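Imprimir | Enviar por e-mail
Este arquivo usa cookies para guardar as preferências de leitura. Aceitar | Saber mais

[modelagem-luvas] Re: tabela de tamanhos, perímetro palmar e comprimento da mão

De: Antonina Hutsuliak
Para: lista modelagem-luvas
Data: 18 de fevereiro de 2020

Vitalii escreveu:

> Estou a rever a tabela de tamanhos que herdámos do Restach e não consigo
> reproduzir os valores. O perímetro palmar da tabela sobe em passos
> regulares, mas o comprimento da mão não: entre o tamanho 7 e o 8 o passo
> é maior do que entre o 8 e o 9. Parece-me erro de transcrição, mas a
> Revathi diz que a irregularidade já estava na versão em papel.
>
> Três perguntas:
>
> 1) Alguém sabe se o perímetro foi tirado com a mão aberta ou fechada?
> 2) O comprimento é medido da prega do punho ou do processo estiloide?
> 3) Faz sentido recalcular tudo com os registos do Nepia ou é melhor
> manter a tabela e corrigir só o comprimento?
>
> O molde de que preciso primeiro é o de couro sem forro, cinco dedos,
> polegar inglês. As facas de corte têm de estar encomendadas em março.
>
> Vitalii Vasylenko

Respondo por ordem e acrescento no fim um ponto sobre as forquilhas que não foi perguntado mas que depende da mesma tabela.

1) Mão aberta, dedos juntos, polegar afastado. A fita passa sobre as cabeças dos metacarpos, do indicador ao mínimo, sem incluir o polegar. Consta da folha de rosto do Restach, que não foi digitalizada com o resto e por isso falta na cópia que circula. Com o punho cerrado o perímetro aumenta, e o aumento varia de pessoa para pessoa; não há factor único que permita passar de uma medida à outra. Se alguém tiver convertido valores com um factor fixo, peço que o diga, para marcarmos essas linhas como derivadas.

2) Prega distal do punho, até à ponta do dedo médio, pela face palmar. O processo estiloide aparece nas folhas mais antigas do Pesus. As duas referências não coincidem e a diferença não é constante. A irregularidade entre o 7 e o 8 vem daí, na minha leitura: até ao tamanho 7 os comprimentos são do Pesus e do 8 em diante são medidas próprias do Restach. A junção foi feita sem nota. Não é erro de transcrição, e a Revathi tem razão quanto à versão em papel, que consultei.

3) Eu recalculava, com reservas. O Nepia tem 739 registos completos, isto é, com perímetro, comprimento total, comprimento de cada dedo e largura na articulação interfalângica proximal. O ficheiro bruto tem 3000 linhas, mas as restantes só trazem perímetro e comprimento total, e parte delas repete a mesma mão em sessões diferentes. Para a escala de perímetros podem usar-se todas depois de removidas as repetições. Para os dedos só servem as completas.

Há ainda o problema da distribuição. Os registos completos concentram-se nos tamanhos intermédios. Nos extremos a amostra é curta: no tamanho mais pequeno restam 48 mãos e no maior ainda menos. Para esses dois tamanhos proponho extrapolar a partir da regressão geral e assinalar os valores em itálico na tabela, como se fez na escala infantil. Não recomendo calcular médias por tamanho nos extremos, porque dois ou três registos atípicos bastam para deslocar o comprimento do mínimo.

Sobre a unidade: a numeração tradicional corresponde ao perímetro em polegadas francesas, de 27,07 mm. Na tabela do Restach alguém arredondou a polegada para 27 mm e multiplicou. O erro é pequeno por tamanho mas acumula. Sugiro guardar os perímetros em milímetros com uma casa decimal e arredondar só na saída para o molde. A Azadeh Ebrahimi já tem o Nomover configurado assim, e o programa aceita a tabela em texto separado por tabulações, com vírgula decimal.

Para quem vai medir mãos novas e completar os extremos, o procedimento que usamos é o seguinte.

A mão pousa numa superfície plana, rígida e clara. O antebraço fica apoiado e alinhado com o dedo médio. Marcam-se primeiro os pontos de referência (prega distal do punho, pregas na base dos dedos, pontas) e só depois se mede. O compasso de corrediça é preferível à régua para os dedos. A fita deve ser de fibra de vidro, estreita, verificada contra uma régua metálica no início de cada sessão, num troço de 200 mm. As fitas têxteis alongam com o uso e deixámos de as aceitar.

As unhas não entram no comprimento do dedo. A medida termina na polpa. Quando a unha ultrapassa a polpa, anota-se na coluna de observações e não se desconta nada.

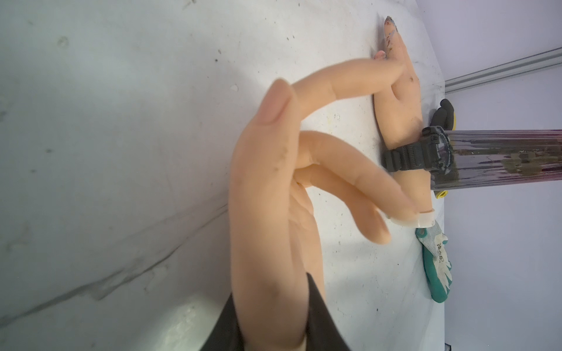 Polegar em primeiro plano, com a unha moldada no revestimento de silicone.

O polegar mede-se à parte. Para o polegar inglês são precisas três cotas: da ponta à prega interfalângica, desta à prega da base, e o perímetro na interfalângica. A quarta cota, a abertura entre o polegar e o indicador, serve para posicionar o orifício na palma e é a mais difícil de repetir. Dois operadores a medir a mesma mão obtêm valores diferentes se não fixarem o ângulo de abdução. Usamos uma cunha de madeira encostada à prega interdigital. O Witold Nowicki prefere medir com o polegar em repouso e corrigir no molde; os dois métodos são defensáveis, mas não podem coexistir na mesma coluna. Na tabela nova haverá duas colunas e cada registo preenche apenas uma.

Quanto à folga. A tabela dá medidas do corpo, sem folga. Convém repeti-lo porque já recebi dois moldes em que a folga foi aplicada duas vezes, uma na tabela e outra no programa. Para couro de cordeiro sem forro, cortado com estiragem prévia no sentido da largura, a folga em largura é nula ou negativa, conforme a pele. No comprimento dos dedos aplica-se folga positiva, a definir com a peça de prova. Não ponho números porque dependem do curtume e da espessura a que a pele foi rebaixada. O couro de cabra cede menos e pede outro conjunto de facas, ou pelo menos outra escala de forquilhas.

Forquilhas. A largura da forquilha deriva da espessura do dedo, que nenhuma das tabelas regista directamente. O Restach calcula-a como fracção fixa do perímetro palmar. Comparei esse cálculo com a largura interfalângica do Nepia e o resultado é aceitável do indicador ao anelar, mas dá uma forquilha larga demais entre o anelar e o mínimo nos tamanhos grandes. O defeito aparece na luva acabada como uma prega longitudinal na face interna do mínimo. Quem trabalha com quirks (os losangos na base das forquilhas) absorve parte do excesso; quem corta forquilha simples não tem onde o absorver. Proponho que a tabela nova traga uma largura de forquilha por espaço interdigital, em vez de uma única por tamanho.

Isto tem uma consequência para as facas, Vitalii. Se a encomenda de março incluir as forquilhas, espere pela coluna nova. Se incluir só o corpo da luva e o polegar, pode avançar com os comprimentos corrigidos do tamanho 8 em diante, que não devem mudar mais do que o arredondamento. Os tamanhos 6 e 7 ficam em suspenso até refazermos a passagem do estiloide para a prega do punho, o que só é possível nas folhas do Pesus em que as duas referências foram anotadas. A Revathi Shenoy está a separá-las.

Formato do ficheiro, para evitar nova ronda de conversões:

- uma linha por mão, nunca por pessoa; direita e esquerda em linhas separadas
- identificador, lado, mão dominante (s/n), perímetro, comprimento, cinco comprimentos de dedo, cinco larguras
- polegar em abdução com cunha; polegar em repouso
- operador, instrumento, observações
- campo vazio quando não há medida; não usar zero

O último ponto é para cumprir. No ficheiro bruto do Nepia há zeros que são ausências, e uma média calculada sem os filtrar dá dedos mais curtos do que os de qualquer mão da amostra.

Falta decidir se os meios tamanhos são interpolados ou calculados com registos próprios. Inclino-me para a interpolação linear entre tamanhos inteiros, mas aceito argumentos em contrário, sobretudo de quem vende luva de cerimónia, onde o meio tamanho tem mais procura. Respondam para a lista e não para mim, por favor.

Antonina Hutsuliak

Mensagem anterior | Mensagem seguinte
2 comentários | 0 partilhas
Imprimir | Enviar por e-mail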